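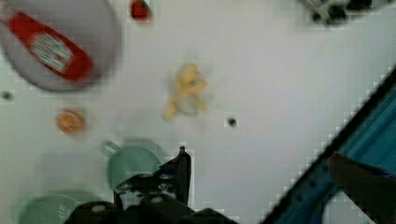 Kitchen hand / breakfast cook wanted — Kerkley Community Hall

Part time, Monday to Friday, 6 am start. Starting December, sooner if you can.

We've been doing breakfasts for the neighbourhood since 1983 and our second cook is off to have a baby. So we need someone, fast. 86 people on a normal morning, more when it's cold.

What you'd be doing: porridge, eggs, toast, fruit cut up and out by 7. Dishes after. Wiping down, stock check on the fridge, a bit of ordering through Sadeghi (fruit and veg, they deliver to the back lane). Some lifting — flour and oats come in big bags.

You need a food handling certificate or be willing to get one, we pay for the course. Police check, also on us. Cafe experience good but not a must. Must be OK with early mornings, really OK, not just saying so.

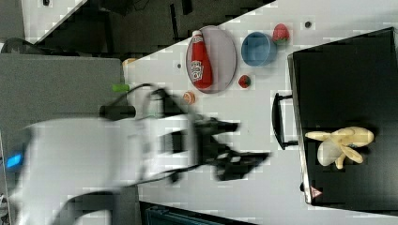

Pay is award rate plus penalty for public holidays. Breakfast included obviously. Parking out front is 2 hour only so use the Vurkau Street side, theres no limit there. Bus stops at the corner.

Shifts finish at 10.30. Good for someone with school pickups or study in the arvo.

To apply, short email to Jailson Trindade with your resumé and 2 referees. No cover letter needed, a few lines is fine. Put job no. 2154 in the subject or it goes in the wrong pile. Questions about the roster — ask for Sherif Amrani at the hall, mornings are best, after the rush.

Trial shift is paid. Wear closed in shoes and bring an apron if youve got a favourite.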